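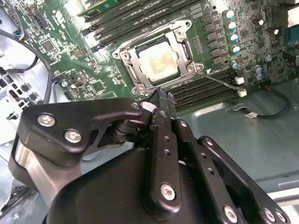 The arm at the memory slots, with the processor still in the socket.

I've worked on the refurbishing benches at Eide in Closthorpe long enough to have a bad right thumb. Office desktops come in by the pallet, we strip or upgrade them, and they go out again. Last year's total for our side of the building was 1,240. In May we started a trial with a robot arm on one bench, running software from Vemus.

People ask if it's quicker than us. It isn't yet. On a decent shift I get through 16 towers and the arm is well short of that, but it doesn't mind doing the same small job again and again. Levers, clips, screws, memory: that was the part that did my thumb in.

What has changed is the rest of the day. I used to have one machine in front of me from start to finish. Now I set a case on the platform, check it's square, start the job and go back to my own bench until it wants me. It wants me a lot – a cable lying in the wrong place is enough.
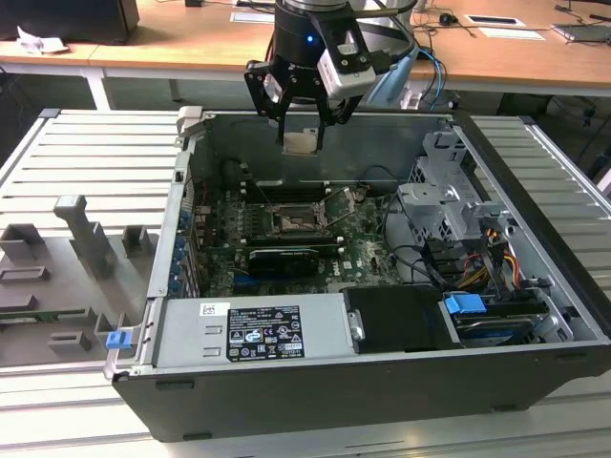
One reader left a comment under my last post asking what happens to the new starters, as stripping towers was how everyone at their place learned the trade. I don't have a good answer. We've kept 2 benches fully manual and new people begin there, though management at Zoliditz, who own us, haven't said for how long.

Pay hasn't moved. The job title has, from technician to cell operator, which went down badly in the canteen. We've asked for the training to be written down properly and for the extra checking to be counted as work on the sheets.

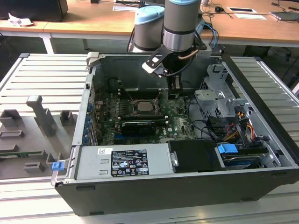

The sheets are the other sore point. They still only have a column for finished machines, so an hour spent sorting out a stopped job shows up as nothing. A new version is meant to be ready before the trial is reviewed, and I've put my name down to test it.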